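Flemeck Ledger
Search this site Search Go

Won by 39, and Still Apologizing for the Signs

7/1/26
By the Politics Desk

The new member for Torkside on the Flemeck county board would like it known that she did not expect to be giving interviews. She had a speech ready for losing. It ran two pages and thanked everyone, including the man who let her use his parking lot, and she says it was a much better speech than the one she ended up giving.

"The winning one was mostly me saying 'wow,'" she says. "Somebody recorded it. I've asked them to stop sharing it and they've agreed to share it less."

She took the June primary by 39 votes. In Torkside the primary is the election, as no one from the other party has filed for the seat in years, and the incumbent's resignation the following morning meant the board could swear her in early. He cited his health. She says she has no reason to doubt it and that he looked fine at the grocery store.

We met in a diner on Rendov Avenue, at a booth she had picked for its distance from the counter. It was not far enough. We were interrupted by a man with views on culverts, then by a woman with views on the man. The coffee came and was refilled so often that it is hard to say how many cups either of us had.

Turnout in the district was 1,625, a figure she brings up before I can.

"I know what it looks like," she says. "You could fit all of them in the high school gym if you didn't care about the fire code. And I got a bit more than half of them. So when people tell me I have a mandate, I tell them I have a gym."

The campaign turned on the Sithole bridge, as everything in Torkside has for as long as she has lived there. The county wants to close it for repairs. It has wanted to close it for six years, and in that time has put up a sign saying so, replaced the sign, and moved the sign to where the first sign was. Her opponent was for the closing. She was for the closing too, but on a schedule, and she concedes that a stranger reading the two mailers side by side might have struggled to find the fight.

"His said 'Fix It Now.' Mine said 'Fix It Right.' We both meant next spring."

What set them apart, she thinks, was the detour. The county's plan sends bridge traffic down Rendov and past the elementary school, and she had gone to the trouble of standing there at pickup time with a clipboard. Her figure for cars in a single afternoon was 156. The county's traffic study gave a lower number, and it came out that the study had been done during spring vacation. 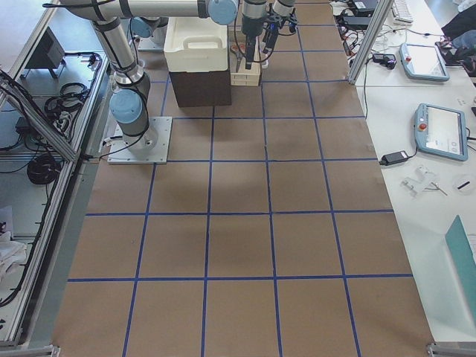 Flemeck Ledger | Politics Desk

"I don't want to say that won it," she says, in the tone of someone who would be happy for me to say it. "But I put that number on every door hanger. I put it on the signs. The signs were a mistake. People thought it was my street address. I had a guy drop off a casserole dish at somebody's house."

She has been collecting the signs herself since the vote. The ordinance gives candidates two weeks, and she missed it. One of her first pieces of mail as a board member was a notice of violation addressed to her campaign, on the letterhead of the board. She paid it and kept the envelope.

Asked about the count, she gets quieter. The first numbers had her behind, and she went to bed. The mail ballots put her ahead the next day, and a batch from the precinct north of the river, held back over a printer problem, made it wider and then narrower again. Her opponent asked for a recount and then withdrew the request. She says she would have asked too.

"People kept telling me to be mad at him about it. He lost by a number you can picture. I can picture it. It's a school bus with a few seats open. If that had been me I'd have wanted somebody to look under the couch."

They have spoken once since. He called, congratulated her, and told her which of the chairs in the board room tips back too far. She took this for a peace offering until her first meeting, when she found it was a different chair.

That first meeting lasted well past ten. The agenda had a zoning variance, a long item about salt, and a resolution honoring the outgoing member, which she was asked to read aloud. She did. It described him as irreplaceable. She says there was some shuffling in the room, and that she read the word with as much feeling as she could.

"Then I had to vote on it. I voted yes! What was I going to do, abstain?"

On the business of the board itself she is more careful than she was on the stump, and she knows it. In May she was telling a crowd at the firehouse that the road budget was "a novel with the last chapter torn out." Now she has read it. It has a last chapter. The last chapter is an appendix on equipment leases, and she has asked for a meeting to go over it, and has been given one in the fall.

"I said a lot of things were simple," she says. "I'd like to stand by about half of them. I'd like to be the one who picks which half."

The half she is picking, so far, includes the detour. She wants trucks routed out by the quarry road and the school stretch limited to cars, with a crossing guard paid for out of the bridge money. The county engineer's office has told her that bridge money is for the bridge. She has told the engineer's office that the children will be crossing on account of the bridge. Both sides have put this in writing several times, and she describes the exchange as cordial, with a look that suggests we should not ask to see it.

She also wants board meetings moved later. They begin at four in the afternoon, a time that suits people who have retired and people who are paid to be there. She was neither when she first tried to attend one, and arrived from work in time to hear the motion to adjourn. This is the story she told most often while campaigning, and she starts to tell it again, then stops and asks if I have heard it. I have. She tells the end of it anyway.

There is opposition. Two of the longer-serving members have said that evening meetings were tried before and drew no crowd. She looked it up. They were tried for one month, in a winter with an ice storm, and the notice in the paper (this paper, she points out) had the wrong date on it.

"So that's one I may actually get," she says. "Unless you print the wrong date again."

Her family has adjusted, more or less. Her husband answers the home phone now with "Which road?" Her older son, who knocked on doors with her through the worst of the heat, has announced that he is done with politics and would like to be paid for the shoes. Her mother, who lives across the line in the next district and could not vote for her, has taken to calling her "the honorable" when she wants a ride somewhere.

I ask whether she will run again when the term is up. She has been in the seat for a short enough time that her name plate is still a folded piece of card, and the question seems to strike her as rude.

"Ask me when the bridge is closed," she says. Then she thinks about that. "No, ask me when it's open. No. Well, either way I guess I'd have to run again to find out."

The man with the culverts had come back by then and was standing at the end of the booth with a drawing on a napkin. She moved over to let him sit. He lives, he mentioned as he unfolded it, in the next district, and he had voted there, for somebody else, on the strength of a promise about culverts. She took the napkin, asked him where north was on it, and wrote down his phone number along the edge.

The bill came to the table in two parts. She paid hers in cash and asked for a receipt, on the advice of the county's ethics handout, and the waitress, who lives on Rendov, asked when the trucks were coming.

Contact the Politics Desk | © 2026 Flemeck Ledger. All rights reserved. | Back to top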